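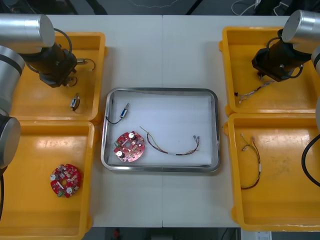 Zane Kairys would like it known that sorting small parts is the best bit of the job, and that anyone who finds it dull has been doing it with the wrong music on. "You get a tray in front of you, you get your boards and your wires, and your shoulders come down," Kairys told me when I visited Bikinstead, the little repair and salvage shop on Wernen Street that I have been meaning to write about since May.

I had come to talk about old appliances and we ended up talking about trays for most of the afternoon (I didn't mind a bit!). The yellow ones are a sore subject. Torquil Pringle, who started the shop, held out for gray for years and gave in only after losing one dark wire too many. "Black wire on a gray tray in the winter, with my eyes? No thank you," he said. "Yellow is ugly and I love it. You drop a thing in there and you can find it again after lunch."

The steel tray is another matter. It has a white floor, and Pringle uses it for anything that still needs a decision. A round red circuit board might sit in there with a bundle of thin colored wires and a little metal part or two until he has made up his mind where each of them goes. He takes his time over this. He told me a long story about a harness that stayed put for 13 days, and I'm afraid I lost the thread of it somewhere around the second phone call.

What he is fussy about is the wires. "Don't pull on the strands, hold the connector," he said, and then he said it again while he was pouring the coffee, and once more at the door. Harnesses get laid out in a loose curve and never folded. Boards are picked up by the rim. The round ones are his favorites - he likes the hole in the middle and says they remind him of doughnuts - and he keeps them one to a tray when there's room, so the parts on top don't get knocked.

Last year the shop put 200 boards back into use, and Pringle hopes to reach 252 this time. He wrote the number on the wall in pencil and seemed a little shy about it when I asked.

Kairys had one more thing to say about the trays, which was that they stack. "They stack, they wipe clean, and they were cheap. Put that in." So I have. The shop is having an open bench on 17th September, and you're welcome to bring something broken along. Coffee is free, and parking is behind the building.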